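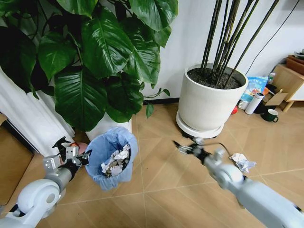 The Plant Corner Gets Its Floor Back

16 August 2022

I have been putting off the plant corner for months, and now that it's done I want to talk about it to everyone I meet. You are the ones who clicked, so you get the long version!

If you've been reading since the Nultley apartment, you know the big leafy one. Back then it was a sad little thing on top of the fridge with four leaves, and I very nearly left it on the curb when I moved. I'm so glad I didn't. It has leaves like big glossy hearts now, dark green, and they come down over the pot so thickly that you can lose things under there. I have lost things under there. A pen, a measuring spoon, a library card I had already paid to replace.

Next to it is the tall one, all stalks, in the wide white planter. I love the two of them together. One is all spread and flop and the other goes straight up, and when the curtains are open in the morning the wall behind them gets these wonderful stripes. It's my favorite part of the whole place and I'd let the floor around it turn into a dump.

How does a corner get like that? In my case it was wrapping tissue. I'd been unpacking all the stuff that came out of storage, and every cup and bowl was bundled up in the white kind, and the wastebasket was over by the plants, so I'd sit on the floor and unwrap and toss. My aim is terrible. Add in the odd cardboard box and whatever fell out of the bathroom bag, and after a couple of weeks I was stepping over it with my coffee and pretending it was fine.

What I did first

I picked up before I swept. I know that sounds obvious, but my habit has always been to grab the broom right away, and with plants this low to the ground that's a mess. The broom catches the leaves, the paper rolls under the pot, and you end up on your knees anyway. So this time it was hands first, straight into the wastebasket, starting with the stuff nearest the pots and working out into the room.

The bin is a tiny round one, and I'm a convert to tiny bins for this kind of job. You can bring it to the trash instead of carrying fistfuls of trash to it, you can tip it toward you, you can tuck it in next to a planter. Mine gets one of the pale blue Lolico liners. They come on a roll of 50 and they're a little too big for it, which used to annoy me. Now I think that's what makes them good. You fold the extra down over the outside and it stays put when you push things in, and there's plenty to grab when it's time to tie it up.

Squash the tissue as you go, too. I got so much more in once I started balling it up tight. Flat sheets just lie across the top and take up all the room and then everything you add slides off onto the floor again.

The other half of the job is the non-paper stuff, and that's where I slow down and start having opinions. Squeezed-out tubes are the worst. I keep a toothpaste tube going for days past its end, rolling it up and leaning on it with the handle of a brush,

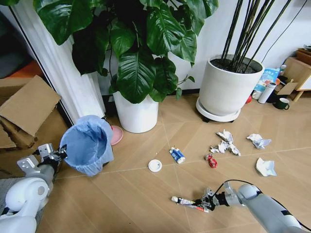

and then when it finally goes I feel as if I should say a few words. In it went. Cardboard I always pull out and flatten, even the small boxes, and stand it against the wall until I'm ready to go down to the recycling. It would fill that little bin in one go otherwise. And any plant saucer that isn't under a plant gets washed and put somewhere sensible. I had more of those than pots, somehow. Where do they come from?

I kept a separate bowl for leaves and stems. The yellow ones come off easily if you pinch right where they join, and if one doesn't want to come, I leave it alone for another week. A few yellow edges on a plant this size don't worry me at all. It was in the same pot for a long time and I'd be a bit yellow too.

Under the leaves

I'd been dreading this part and it ended up being the most fun. You have to lift the leaves like you're lifting somebody's hair, an armful at a time, and look underneath. It smells great down there, like dirt and basement and rain. The trailing vine has been busy as well. It used to hang politely down the side of its pot and now it has taken off along the baseboard toward the other planter, with those sweet little leaves all the way. I was going to trim it back. I didn't have the heart, so I just moved it out of the way, wiped the floor, and laid it back down again where it had been.

A damp cloth is all I used on the baseboard. Dark baseboards are gorgeous and they show every single speck, so if you're choosing between dark and light for your own place, think about how much you like wiping. I went along it with an old sock on my hand after the cloth and got the corners that way. For the white pots I use a drop of dish soap in warm water and an old toothbrush around the rim, where the watering leaves a line.

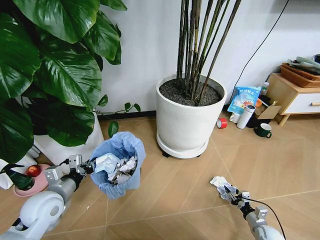
Moving heavy pots used to be the reason I never cleaned behind them. When the tall one was in its first pot I had to hug it and walk it side to side like a refrigerator, and I scratched a floor in Nultley doing that and paid for it out of my deposit. So when I repotted in February I went over to Kovács, which is a proper old hardware store where they'll cut you one single length of chain, and came home with a round stand on wheels. Best money I've spent on this hobby! The big planter sits on that white base with its little black casters underneath, and I can roll it out with one knee, sweep, and roll it back. The only thing to look out for is the cable that comes down the wall behind it. I've rolled a wheel onto a cord before, in another room, and I don't want to do it again, so now I check first.

The planter itself is from Puvmont, the garden place out past the river, and I went back and forth on it for ages. It's wide for one plant. But the stalks are so tall that anything narrower looked ready to tip, and a wide pot with a lot of dark soil in it keeps its feet on the ground. I measured the inside at 17 inches across before I bought the soil and I still came home with too little. Buy one more bag than you think.

Soil on the floor, by the way, wants to be dry before you touch it. I learned that the muddy way. If some comes over the edge when I'm watering, I let it sit until the next day and then it brushes right up. Rub at it wet and you're pushing it down into every seam, and a floor laid on the diagonal has a whole lot of seams.

Sweeping with the pattern

Speaking of which. I only figured this out on this floor, after living on it for a good while - sweep along the lines and the dust travels with you. Sweep straight across toward the door and half of it drops in and stays. So I go in diagonals now, which feels silly, like mowing a baseball field, and it works so much better. I use the soft brush in the corner and the stiff one out in the open. The stiff one flings crumbs under the cabinet and then I have to go get them, and the legs on that thing are just high enough for a crumb and just too low for my arm.

After the sweep I did one pass with a barely wet mop and kept well back from the pots. Then I opened the window, made toast, and stood there eating it and looking at my floor.

How long it took, for those who always ask: a whole podcast and most of the next one. I would have been faster if I hadn't stopped to read the instructions for a lamp I no longer own.

The last of the paper

By the end the wastebasket was heaped and I had one of those moments where you look at it and think, one more, I can get one more on there. Every piece of tissue I'd unwrapped since the move was in that bin or on its way to it. If you're working with a small one like this, hold it by the rim when you lift it, right over the folded part of the liner, so the bag can't slip down inside with the weight on top. And lift it a little before you carry it anywhere, just to see if the pile is going to hold. I pat the top down and lay something flat over the small stuff if I have it. 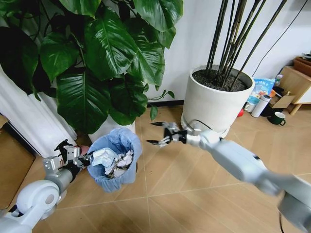 Things I'd like to do next

First, feed everybody. I've been slack on that all summer and the big leafy one is putting out new growth anyway, bless it, so imagine what it could do with a little help.

Then I want to find somewhere for the vine to go. I can't decide between letting it keep running along the wall and giving it some kind of support, and I've looked at so many pictures of trellises that they've all turned into one trellis. If you have a trailing plant that lives down at floor level, tell me what you did! I'd especially love to hear from anyone who let theirs make it all the way across a room.

I also want to wipe the leaves, every one, front and back. I'm saving that for a rainy afternoon with the radio on. Last time I counted leaves as I went, just for fun, and got to 322 before I lost my place and had to lie down.

And a second little bin, for the other end of the room. Same size, same blue liners. I'll report back on where I put it.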